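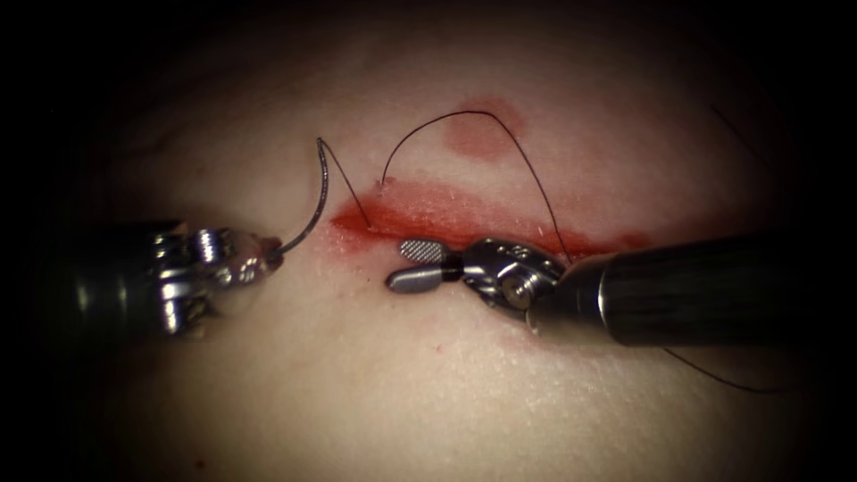

Agulha à esquerda, pinça à direita, fio preto na incisão.

Ponto cego

A fábrica mandou-me a Jurnatmont porque eu era a pessoa que fechava mais almofadas por turno. Foi essa a razão que veio escrita no papel. Deram-me o bilhete de comboio, um vale para o almoço e uma caixa com amostras de tecido, e disseram-me que levasse as minhas agulhas.

Eu trabalhava na Festari havia vinte e um anos, sempre em Plendstead, quase sempre na bancada do fundo. Fazíamos sofás. O corte já era todo de máquina quando entrei. Depois vieram as máquinas que pregam as cintas, depois o carro que leva as armações da serração para a montagem e que apita quando alguém se atravessa. O fecho ficou connosco. Uma almofada de encosto cose-se à máquina em três lados e meio, enche-se, e o que sobra tem de ser fechado à mão com agulha curva, porque o enchimento empurra para fora e não há maneira de meter aquilo debaixo de um calcador. Chama-se ponto cego. Quem se senta no sofá não deve dar por ele.

O pedido vinha da Vrettos, que já nos tinha vendido os braços da colagem. Tinham um laboratório onde ensinavam braços mais pequenos a suturar e alguém lá dentro pensou que quem fecha uma incisão também fecha uma almofada. O nosso chefe de produção gostou da ideia. Tinha falta de gente no fecho desde o verão e as duas raparigas que entraram em maio saíram em junho com os dedos furados.

Cheguei às dez. O laboratório era no segundo andar, sala 301, o que não percebi, e dentro fazia frio. Havia um engenheiro de camisola grossa e uma cirurgiã que ia lá às manhãs. A cirurgiã sentava-se numa consola, de sapatos descalços, com a testa encostada ao visor. O engenheiro ofereceu-me café e pôs-me diante de um ecrã.

No ecrã via-se um golpe vermelho no meio de uma superfície clara, muito iluminada, e os dois instrumentos, um de cada lado. O da esquerda segurava a agulha. Foi para a agulha que olhei primeiro. Era curva como as minhas, mais fina, e ele tinha-a presa por uma ponta, com a outra no ar. O fio preto descia dela para o golpe e mais adiante saía outra vez e fazia um arco grande até ao instrumento da direita.

«Tem fio a mais», disse eu.

O engenheiro perguntou o que queria dizer.

«O arco. Com esse fio todo solto vai acabar por passar por dentro dele.»

A cirurgiã disse, sem tirar a testa do visor, que eu tinha razão, que aos alunos dizia o mesmo. O engenheiro escreveu num caderno. Daí em diante escreveu quase tudo o que eu disse, até coisas que não eram para escrever.

Explicou-me que naquela parte da manhã era ela quem mandava nos instrumentos e que o sistema ia gravando. À tarde o sistema tentava sozinho. Já tinham 337 suturas gravadas. Perguntei quantas tinha feito a máquina sozinha, do princípio ao fim, sem ninguém lhe tocar. Ele respondeu que isso dependia do que se considerasse princípio. Enfiar a linha, por exemplo, não contava. A agulha vinha já com o fio agarrado. Cortar também não contava.

«E o nó?»

«O nó faz. Às vezes faz.»

Almocei com o vale. Sopa e um filete. Quando voltei, a cirurgiã já tinha saído e havia em cima de uma bancada uma das nossas almofadas, a cor de mostarda, que eu própria tinha metido na caixa. Com a abertura para cima parecia maior do que na fábrica. O engenheiro tinha trocado a agulha por uma parecida com as minhas e o fio por um fio nosso, encerado. Tinha passado, disse ele, três semanas a preparar aquilo com outra espuma e outro pano, e o pano tinha sido o problema.

Pôs o sistema a andar. O instrumento da esquerda desceu, encostou a ponta da agulha à dobra, esperou, e entrou. Entrou bem. Tenho de dizer isto porque depois, na fábrica, toda a gente queria que eu dissesse o contrário. O ângulo era bom e a distância à beira era boa. O da direita apanhou a ponta do outro lado, puxou, e a agulha rodou como deve rodar, pela curva. Eu tenho visto aprendizas chorar para conseguir isso.

O segundo ponto foi igual. Ao terceiro, o enchimento subiu. Sobe sempre. A espuma está apertada lá dentro e, à medida que se fecha de um lado, ela foge para o outro e abre a boca da almofada. O que nós fazemos é pôr a mão esquerda aberta em cima e empurrar com a base do polegar enquanto se cose com a direita. Ninguém me ensinou, e quando comecei a ensinar outras nunca me lembrei de o dizer, só via que elas não faziam e pegava-lhes na mão.

A máquina parou com a agulha no ar.

«Está a pensar?», perguntei.

«Está à procura da beira.»

A beira tinha ido para debaixo da espuma. Estivemos ali um bocado. Depois o instrumento da direita avançou, agarrou o que encontrou e puxou, e o que encontrou foi espuma. Saiu um pedaço do tamanho de uma unha. O engenheiro carregou num botão e os dois instrumentos recuaram.

Perguntou-me o que faria eu. Mostrei-lhe. Sentei-me, pus a almofada no colo, porque na bancada não se consegue, meti a base do polegar e fechei os outros pontos até ao canto. Ele filmou-me as mãos por cima e de lado. Pediu-me que repetisse devagar e eu expliquei que devagar não sabia. Devagar a mão engana-se. Pediu então que repetisse à velocidade normal, mas que fosse dizendo o que fazia.

«Empurro. Coso. Empurro. Agora estou a ver se o fio torceu.»

«Como é que vê?»

«Não vejo, sinto no dedo.»

Escreveu também isso, e sublinhou.

Fechei as oito almofadas que tinha levado. Ele tentou com a máquina em mais duas que trouxera de outro lado, com menos enchimento, e numa delas chegou ao fim. Levou dezanove minutos. O ponto via-se, mas pouco. Se me passasse pelas mãos no controlo, mandava-a para trás e a rapariga do controlo deixava-a ir.

Ele estava contente. Pôs a almofada na prateleira, com a data num papel preso por um alfinete. Eu disse que na fábrica uma almofada levava quatro minutos, três se fosse das pequenas. Ele sabia. Disse que o tempo se havia de arranjar, que o tempo era sempre o que se arranjava primeiro. O que o preocupava era a espuma, e o fio a torcer, e ter alguém que virasse a almofada quando se chegava ao canto.

«Então precisam de uma pessoa ao lado.»

«Por agora sim.»

«E ela faz o quê, enquanto espera?»

Ele pensou nisso. Disse que podia tomar conta de várias.

Antes de me ir embora perguntou-me se em casa também cosia. Disse-lhe que em casa tinha um par de calças à espera de bainha desde a Páscoa. Contou-me que em casa dele era a mesma coisa, que a mãe lhe perguntava quando é que uma máquina daquelas lhe dobrava os lençóis, e que ele lhe respondia todos os anos que faltavam cinco. Os lençóis eram piores do que as almofadas, segundo ele. Um lençol com elástico era o pior de tudo. Eu concordei, também nunca soube dobrar um.

Pediu-me uma agulha minha para ficar. Dei-lhe a mais gasta, que era a melhor, e no comboio arrependi-me.

Na fábrica tive de fazer um relatório. Nunca tinha feito nenhum. O chefe de produção deu-me uma folha com perguntas e numa delas havia um quadrado para o sim e outro para o não: a tarefa pode ser executada pela máquina? Pus uma cruz entre os dois e ele disse que assim não podia ser. Pus no não. Escrevi por baixo que entrava bem com a agulha, melhor do que muita gente, e que lhe faltava a mão de cima.

As colegas quiseram saber se era bonito de ver. Eu disse que sim. Contei-lhes a parte da manhã, o golpe, a agulha espetada para cima, o fio preto em arco, e a que trabalha à minha direita disse que não conseguia ouvir aquilo a comer. Uma perguntou se eu me deixava coser por aquilo. Respondi que de manhã sim, com a cirurgiã lá sentada.

Em outubro veio uma carta da Vrettos para o chefe de produção, com cópia para mim. Tinham feito uma peça de borracha, uma espécie de pá arredondada, para empurrar o enchimento. Queriam mais amostras e queriam que eu lá voltasse. Na fotografia que vinha com a carta reconheci a curva. Era a base de um polegar, maior do que o meu e sem unha do outro lado.

Mostrei-a na bancada. Passou de mão em mão e voltou com uma mancha de óleo. O chefe perguntou se eu ia e eu perguntei se o vale do almoço era o mesmo. Disse que ia saber.

Preparei a caixa nessa tarde. Pus oito das de mostarda, como da outra vez, e depois tirei duas e meti no lugar delas duas das de canto redondo, em veludo, que escorregam e que na bancada só eu e outra é que aceitamos fechar. Meti uma agulha nova para ele. A gasta queria trazê-la de volta.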